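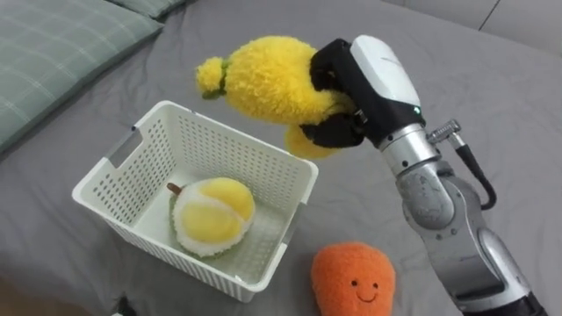

Last changed: February

Clallcombe Toy Tidying, data card

136 clips of plush toys being put into a basket on a bed. Labels by Sérgio Bragança.

Known doubts

The label "tidy" means the toy ended up inside the basket. I don't think that counts as tidy, and neither would most parents.

"Fruit" is worse. The durian is easy enough. The curly yellow one with the green band was labeled 2 ways, and I trust neither.

Gøran Ekström wants 8 toy classes. I'd merge most of them before using any.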